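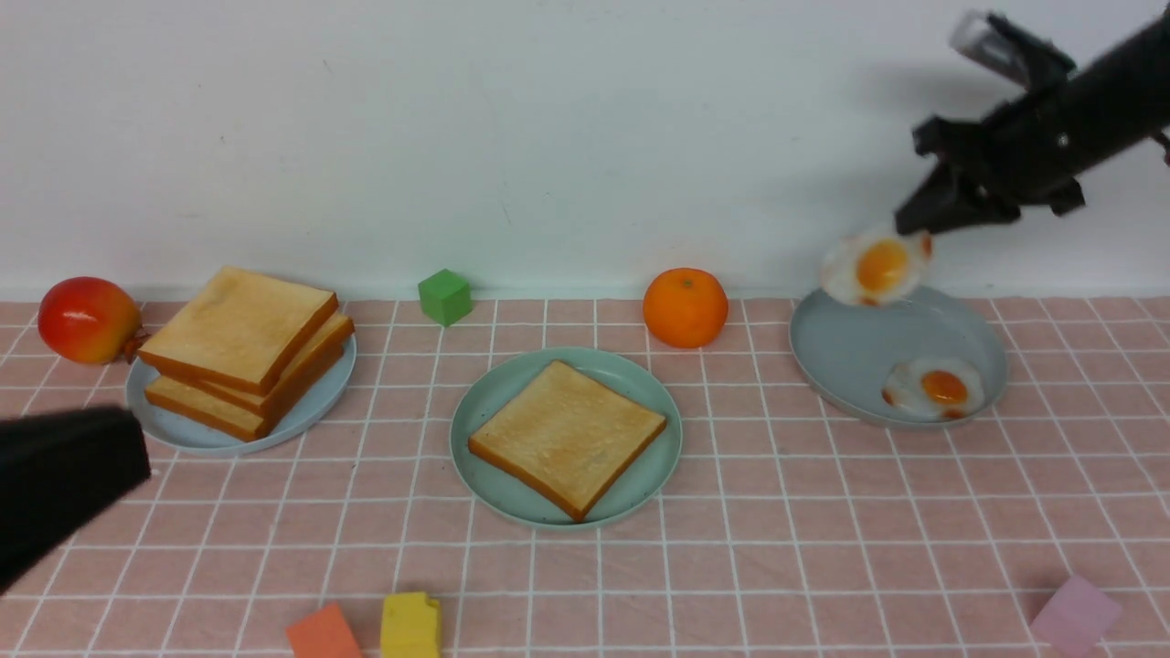 Start with the egg, Rachid Ouali told me, because if the grip can manage something that thin and slippery, toast is a vacation. I was three weeks into building my first arm at the Sellbridge workshop and still proud that it could wave.

So I started with the egg. A toy one, obviously - I'm patient, but I'm not mopping up yolk at midnight! The trick is pinching it by the edge of the white. My early code went straight for the yolk, and the fingers just skated off the glossy top and shoved the thing across the plate. Sixty-one tries of that. I moved the grip point out to the side, slowed the close, and knocked 12 percent off the motor current, and suddenly I had breakfast in the air.

Toast brought its own headaches. One slice alone on a plate is easy enough, but in a crooked stack the arm has to decide which crust belongs to which slice (I've seen hungry people struggle with that). Driss Belhaj lent me a pink cloth with a white grid on it, and I use the lines to check how far off my aim is. It wrinkles, so I smooth it down before every run and then lean on it and wrinkle it again.

The whole build has cost me 400 dollars so far, and 100 of that went on a wrist I cracked in April by driving it into the table. My advice if you want to try one: buy the spare wrist first, and pick up your plates at a thrift store. Mine have a low rim, so the fingers can come in from the side without clipping anything. Next up is the apple, once I've printed wider fingertips.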